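Kallio grip-hold fault

The Kallio grip-hold fault was a recurring failure in the Kallio bench automation system, a robot arm and two-finger gripper sold by Hendier for handling glassware in small laboratories. The fault caused the gripper to lose holding force while a test tube was still between its fingers. It was first logged in October at the Tunum laboratory, where four tubes were dropped over a single night run.

The gripper was designed to hold its last commanded force if contact with the controller was lost. In affected units, a brief dropout on the data line made the gripper restart and return to its default force, which was too low for glass. The arm did not receive an error and went on with its move. Most drops took place above the rack, shortly before the tube was lowered.
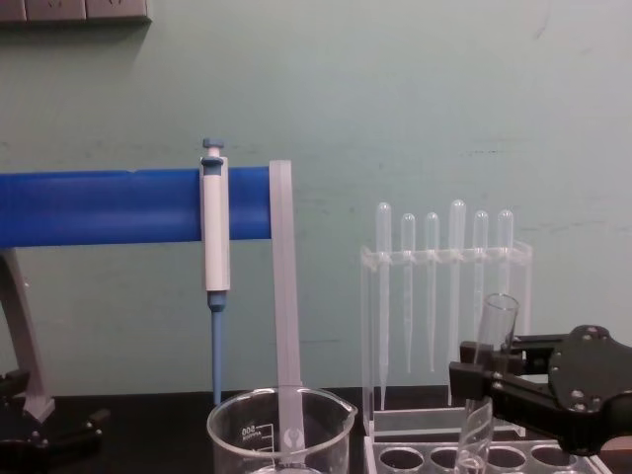 Hendier at first blamed worn finger pads and sent out replacements, but the drops continued. A review of some 745 transfers by Nitomeo, the company that wrote the control software, traced the restarts to a cable that was bent too sharply at the wrist.

The fix had 2 parts. The cable was rerouted with a wider loop, and a software update made the arm stop whenever the gripper restarted. Operators were also told to keep open beakers out of the transfer path until both changes had been made.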